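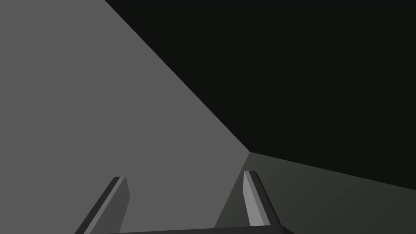
Portada Índice temático Artículos al azar Colaborar Iniciar sesión

Permineralización

La permineralización es un proceso de fosilización en el que los espacios porosos de un resto orgánico se rellenan con minerales precipitados a partir de aguas subterráneas. Afecta sobre todo a tejidos con porosidad previa, como el hueso, la madera y las cubiertas de semillas, y puede conservar detalles de escala celular. Se distingue del reemplazo, en el que la materia original se disuelve y un mineral ocupa su lugar, aunque ambos procesos suelen darse en un mismo ejemplar. El término petrificación se aplica a la combinación de los dos.

Mecanismo

El proceso exige un enterramiento suficientemente rápido para limitar la descomposición aerobia y la acción de los carroñeros. Una vez cubierto el resto, el agua cargada de iones disueltos circula por el sedimento y penetra en los conductos vasculares, las lagunas óseas o los lúmenes celulares. La precipitación se inicia cuando cambian las condiciones locales de pH, temperatura o concentración. La propia degradación de la materia orgánica modifica la química del agua intersticial y favorece la nucleación sobre las paredes celulares.

En la madera, la sílice en disolución se une mediante enlaces de hidrógeno a los grupos hidroxilo de la celulosa y la lignina. Se deposita primero como ópalo amorfo, que con el tiempo puede pasar a ópalo-CT y finalmente a calcedonia o cuarzo microcristalino. La velocidad de esta transformación depende de la temperatura y de la profundidad de enterramiento – en sedimentos volcánicos ricos en vidrio, la fuente de sílice es abundante y la primera fase puede ser geológicamente breve.

Tipos según el mineral

Silicificación. Es la variante más frecuente en maderas fósiles. Conserva traqueidas, radios leñosos y punteaduras, y permite con frecuencia la identificación a nivel de género.

Carbonatación. El mineral principal es la calcita o, con menor frecuencia, la dolomita. Es característica de los nódulos carbonatados formados en turberas del Carbonífero, conocidos como coal balls, en los que aparecen raíces, esporangios y semillas sin aplastamiento apreciable.

Piritización. Se produce en medios reductores con hierro y sulfato disponibles, por lo general marinos. Las bacterias sulfatorreductoras generan sulfuro, que reacciona con el hierro disuelto. Los ejemplares son inestables en colección: la oxidación de la pirita con humedad ambiental produce sulfatos hidratados y ácido sulfúrico, que fracturan la pieza y dañan las etiquetas y cajas contiguas.

Fosfatización. Aunque a menudo se trata por separado, el apatito puede rellenar poros y sustituir tejidos blandos en etapas muy tempranas.

Yacimiento de Gashaw

La localidad de Gashaw se cita como caso de silicificación parcial. La sección descrita comprende 21 metros de tobas retrabajadas y limolitas fluviales, con 6 niveles portadores de troncos en posición horizontal. La primera descripción detallada, debida a Kerttu Kettunen, separó dos fases de relleno: una inicial de ópalo en las paredes celulares y otra posterior de calcedonia en los lúmenes. El inventario reúne nearlycasi 500 fragmentos catalogados, la mayoría sin corteza.

Chiến Đinh revisó más tarde el material y atribuyó la segunda fase a un episodio hidrotermal independiente. La interpretación se apoya en la presencia de vetas que cortan tanto la madera como la roca encajante. Kettunen mantuvo que las vetas son posteriores a ambos rellenos y que no permiten datar ninguno de ellos. La cuestión sigue abierta.

Métodos de estudio

La técnica clásica es la lámina delgada, desbastada hasta 30 micrómetros y examinada con luz transmitida y polarizada. En maderas se preparan tres cortes: transversal, tangencial y radial. Para los nódulos carbonatados se utiliza la réplica en acetato: la superficie pulida se ataca con ácido clorhídrico diluido, se moja con acetona y se cubre con una lámina de acetato de celulosa, que al secarse retiene las paredes orgánicas.

La microscopía electrónica de barrido permite observar la relación entre el mineral y la pared celular, y la catodoluminiscencia distingue generaciones sucesivas de cuarzo o calcita. La microtomografía de rayos X se reserva para piezas con contraste de densidad suficiente. En ejemplares silicificados dentro de matriz silícea el contraste suele ser bajo.

Conservación y preparación

Las piezas silicificadas son estables en condiciones ordinarias de almacenamiento. Las que conservan ópalo hidratado pueden agrietarse por desecación, y conviene evitar los cambios bruscos de humedad. En el material piritizado se recomienda una humedad relativa baja y constante, junto con la retirada mecánica de los productos de oxidación. La neutralización con vapor de amoniaco o con tioglicolato de etanolamina se aplica según el estado de la pieza – ninguno de los dos tratamientos recupera el volumen perdido.

Véase también

Tafonomía
Diagénesis
Madera petrificada
Concreción

Última revisión: 11 de junio de 2024

Este sitio utiliza cookies propias y de terceros para elaborar estadísticas de uso. Si continúa navegando, consideramos que acepta su instalación. Aceptar Configurar

Enciclopedia Broserico – Contacto – Aviso legal – Volver arriba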